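3.2 Gripper upkeep

The two-arm cell, Pokcombe, works over a round wooden table. Linkage screws are checked every 60 grasps and the finger gap is reset every 400. Figure 1 shows a pink block held for the grip check, with the second arm's gripper open.

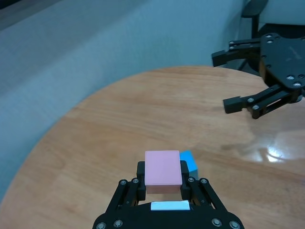

Cadi Beddoe objected that 60 was too often, and that a torque mark on each screw would show drift sooner. We kept the interval and added the marks in March.

Slip was logged with the Jultine script – 184 entries, 7 of them traced to a worn pivot. The same check is then run with a cyan cube.

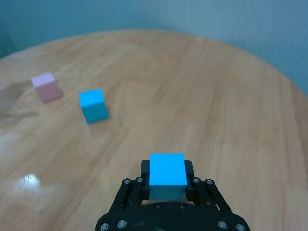

Worn pivots were replaced in pairs, left and right, and the finger gap was set again before the next run.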